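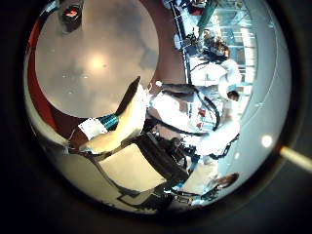 Planning the equipment budget for our arm and hand for next year, and I want to write down how we do it while I still remember. Maybe it is useful for other small labs. Thread, August 2018.

2/ In June we asked for money with one line in the table: "robot, maintenance." Corentin Sabatier from purchasing sent it back the same day. He was right. One line cannot be defended in a meeting.

3/ So now we have four lines. Parts which wear. Parts which break. Things we forgot. Hours of people. The third line is the biggest every year and I have stopped being ashamed of it.

4/ Parts which wear: fingertip pads, tapes, cable sleeves. We change pads after 200 hours of gripping. The supplier, Hrytsenko, says nothing about hours in the manual, this number is ours from keeping a notebook.

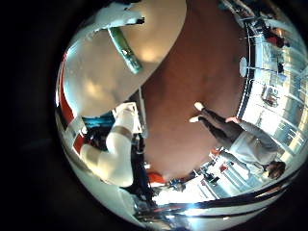 Hand at the work place today, green band on one finger, tan band on the other.

5/ Parts which break: fingers. We wanted to buy a full second hand. Myung-ja Yeom made the calculation and a set of spare fingers plus one spare cable set comes to $3,709 with shipping. The second hand is several times more, and it would wait in a cupboard.

6/ Please ask about delivery time before you ask about price. Our last finger came after seven weeks. Bretwood could send in two weeks but they want a minimum order, so we are asking the group in Plalham if they would like to share it with us.

7/ Things we forgot last year: a longer power cable, a better lamp, a second stand, velcro. The velcro was the cheapest and we lost one full afternoon for it.

8/ About cameras at the wrist. I put them in their own line now. The camera itself is small money. The mount, the cable and the spare cable are together more than the camera, and the cable is what fails at our place.

9/ We compared two mounts. The Zasley one costs $200 and you can remove it with one screw. The other costs $100 and needs the whole wrist taken apart. Milovan Leka did this disassembly two times in spring and he votes for Zasley. I also.

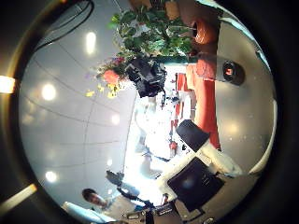 Another wrist view: black fingertip pad, and a lot of ceiling.

10/ Wide lens or normal lens? With a wide one you see the fingers and most of the room together, very curved at the border. For us this is worth it. If you need to measure small things, borrow one first and try.

11/ Hours of people: we wrote 200 for the year, only for mounting, calibration and repair. Hülya Gezer asked if this is too much. I showed her the notebook and she left the number as it was.

12/ Still open: a service contract. I have one offer and I do not understand what "reasonable wear" means in it. If somebody has signed such a thing for a robot hand, please write me which sentence you regret.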